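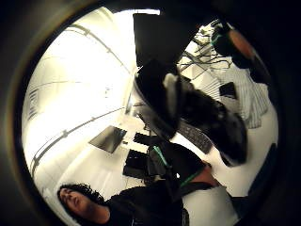 3.2. Ce que les gens font de leur pause

Je reviens à mes carnets de Visevville, parce que c'est là que mon hypothèse de départ a pris l'eau. Je pensais, avec Seixas, que la pause au bureau servait surtout à parler (je l'avais même écrit dans le projet !). Or, sur les 200 pauses que j'ai notées, la plupart sont presque muettes : on s'étire, on regarde le plafond, on remplit une gourde, on revient s'asseoir. Ademir Bastos, qui a relu mes notes avec une patience infinie, appelle ça des pauses « sans adresse », et j'ai gardé le mot.

La durée, elle, varie beaucoup d'un étage à l'autre : 6 minutes en médiane au premier, 11 au second, où se trouve la machine à café. Je me garde bien d'en tirer une loi, d'autant que j'y allais moi-même plus volontiers...

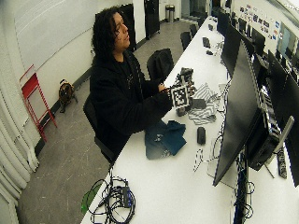 Temps de lecture : 2 minutes

Figure 2. Poste assis à une longue table blanche.

Reste la question du mobilier. Chez Girnisine, les grandes tables partagées ont remplacé les bureaux individuels en décembre, et les personnes interrogées m'en ont parlé longuement, souvent pour regretter un tiroir. Une table commune, m'a-t-on dit, on la quitte plus facilement, mais on hésite à y laisser ses affaires. J'ai retrouvé la même gêne dans les entretiens menés chez Drustus, que je reprends en 3.3.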